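Trondlow open day – anyone else go?

gsundqvist
Posted 2/13/20
Went along to the Trondlow open day this afternoon. I'd been told it was a live demonstration of their picture handling, meaning an arm that picks up framed work, turns it and puts it down where you want it. I do hanging and packing for a living, so I took a half day off for it.

What we got was forty minutes in a side room watching a simulation on a big screen. The real arm was in the next hall behind a rope with its power off. Kerstin Sjöberg gave the talk and she was clear enough, but every time a question got close to "can we see it do that over there", the reply was that the hardware side would be ready in August.

The part they kept going back to was a framed print lying on a tiled floor, with the gripper coming in at it fingers open. Mountain, clouds, a little figure with its arms up. Very uplifting. I've no complaint about the software as software.
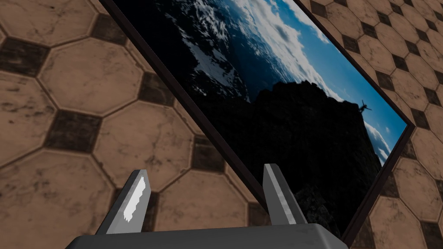 My trouble is with what they want us to take from it. A print in a simulation weighs what you type in. It has no loose mitre at the corner and no glass that's been cut a shade too small. I asked what the grip force was and was told it was "tuned per object". Tuned by whom? If I've got 200 frames in a van, I'm not typing in 200 weights.

packing_shed
That's pretty much what I expected. Did they say what it costs?

gsundqvist
Not in the talk. A chap by the coffee said 3000 a month on lease, but he was a visitor like me, so take that as gossip.

viklund_s
I was there too, in the morning session, and I think you're being a bit hard on them. The invitation did say "simulated and physical demonstrations". They train it in simulation first because you can get through thousands of goes without breaking anything. Everyone does it that way now. I'd rather they dropped a pretend picture than one of mine.

gsundqvist
Fine, but where was the physical half of the invitation? You can't count an arm standing behind a rope.

viklund_s
In the morning they had it switched on. It picked up a foam block and put it on a shelf. Twice, I think.

packing_shed
A foam block!

viklund_s
Yes, I know. I didn't say it was thrilling.

khadao
I write this sort of thing for a living (not for Trondlow) so let me stick up for the simulation a little. Picking a flat frame up off a floor is awkward for two fingers. There's hardly anything to get hold of, and the thing may well be wider than the gripper opens. If they can get it right on screen, that tells you the planning is sound. It tells you next to nothing about contact. Friction is where these go wrong, and I'd want to see figures from the real arm before I believed anything.

The question to ask is how many tries on the real machine, and how many of those worked. Did anyone?

gsundqvist
Somebody did. The slide said 800 runs with 462 good ones. When pressed, Kerstin said those were all simulated.

khadao
Then I'm less impressed than I was. That's a poor score for a world where you choose the friction yourself.

viklund_s
Or an honest one. I've been to a Funeck day where every single thing worked and you weren't allowed to ask how. At least this lot put the failures on the slide.

gsundqvist
I'll give them that.

packing_shed
Has anybody here got one of these in daily use? Any make. We looked at Bratari two years back and the rep stopped ringing once we said most of our stock is odd sizes.

rustad
We had one on trial at the Grønli store for a month. Good with boxes. With frames we ended up standing next to it with our hands out, so it took two of us to watch it do the job of one. Sent it back. I'd look again if somebody showed me a real frame being lifted, glass and all, and let me bring the frame.

gsundqvist
I've asked Trondlow that exact thing by email – can I bring three of my own in August and watch. Will post if they answer.

viklund_s
If they say yes I'll come with you. I've got a horrible gilt one with a bad corner.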